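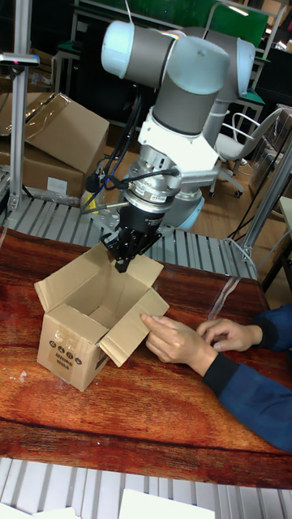
Ausgabe 36, Seite 28

»Wer schimpft, verkauft keine Seife«

Ich habe meinen Kaffee noch nicht mal umgerührt, da sind wir schon mittendrin. Eigentlich wollte ich mit der Werbeleiterin von Darkora über den neuen Firmensitz in Peltitz plaudern, aber sie will lieber über die Februar-Kampagne reden. Die mit den Plakaten, genau! »Duschst du noch oder denkst du schon?« stand da drauf, und halb Peltitz war beleidigt (ich übrigens auch, ich dusche gern).

»Wir fanden den Spruch im Büro großartig«, erzählt sie und verzieht das Gesicht. »Dann kamen 63 Briefe. Richtige Briefe, mit Marke drauf! Eine Kundin schrieb, sie kaufe unsere Seife seit Jahren und lasse sich von einem Plakat nicht erziehen.«

Und, was macht man da? Abhängen, sagt sie, nach 2 Wochen war Schluss. Die Agentur Rirnel hätte gern weitergemacht, dort hielt man den Ärger für Aufmerksamkeit. »Klar haben alle über uns geredet. Aber im Laden haben sie dann zur Seife von Matubbar gegriffen.«

Ich frage, ob Werbung also immer nett sein muss. Da lacht sie laut. »Um Gottes willen, nein! Frech darf sie sein, sogar ein bisschen gemein. Nur bitte nicht gegen die Leute, die am Ende bezahlen sollen.« Matubbar mache das ganz geschickt, findet sie, die nehmen in ihren Spots immer den eigenen Chef auf die Schippe. Neidisch? »Ja, sehr.«

Für den Herbst plant Darkora wieder Plakate, diesmal ohne Fragezeichen, mehr verrät sie mir nicht. Nur dass die Texte vorher bei Kundinnen auf dem Küchentisch landen, auch bei der Briefschreiberin. »Die hat schon zwei Entwürfe durchgestrichen«, sagt sie und bestellt uns noch ein Stück Mohnkuchen.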